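The Long Fold

There is a right way to fold a pair of trousers, and every household I have lived in has had a different one. My mother folded in thirds and stacked by colour. My first flatmate folded in half, once, and regarded the matter as closed. My husband rolls, having read on a long train journey that soldiers roll, and will tell you so while his shirts come out of the drawer looking like maps.

I had always been a chair person. The chair in our bedroom in Arnthorpe was bought for reading and has never been read in. By July it held so many clothes that the cat had begun using it as a lookout.

So this spring I signed up for an evening class in folding. It runs for two hours above the Anitz fabric shop, and I was the only person there who hadn't brought her own tape measure. The teacher, Mrs Dijkstra, used to run a hotel linen room and has views on fitted sheets that I am not allowed to repeat. She can do a bath towel while looking you in the eye. It is quite hard to hold her gaze.

Trousers came in the second week, and cargo trousers came last, in the tone other teachers keep for long division. The trouble is the pockets. A plain leg lies flat and stays flat, but a cargo pocket has its own ideas, and a flap on top of it makes another layer to argue with. Then there is the elastic waist, which has no intention of being a straight line and bunches up at one end like a paper bag with a sandwich in it.

Her answer is the long fold. Leg over leg, pocket smoothed with the flat of the hand, waistband left to do whatever it likes. You do not tug at elastic, she says. You wait for it to get bored.

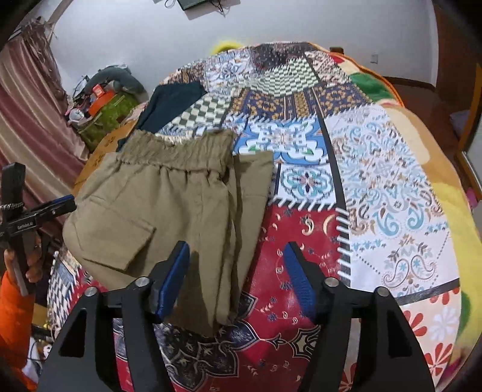

Words by Bukola Okonkwo
Home & Habits

The khaki pair had the full treatment, and I would call it a respectable effort. The fold runs lengthwise, the big pocket sits square on the leg with its flap down, and the waistband is as ruched as ever at the top. A few soft creases have survived. Mrs Dijkstra takes marks off for creases, but she isn't invited into bedrooms.

I'd also like to say a word for the bed. Folding experts tend to recommend a table, at hip height, cleared. I don't know who these people are or where they eat. A bed is the biggest flat thing most of us own, and a patchwork quilt has an advantage I have never seen in print, namely that it comes with lines already on it. Put your seam along a seam in the patchwork and you have a ruler the size of a door.

It has drawbacks too. Dark clothes are easy to find on all that pattern, as the teal thing tucked behind the trousers shows, but a sock can go missing for a week. And a bed is only available for part of the day. Start at nine in the evening and you will be moving neat piles on to the chair by eleven, and then you are back where you began, with better corners.

After the class I went a little mad and bought a Hula, a hinged plastic board that flips a T-shirt into a perfect rectangle and flings it gently at the wall. It cost more than the T-shirts. It has no setting for trousers of any kind. It now lives behind the wardrobe, where it is the flattest thing in the house.

My husband still rolls. We have divided the chest of drawers down the middle, his side and mine, and the cat has kept the chair.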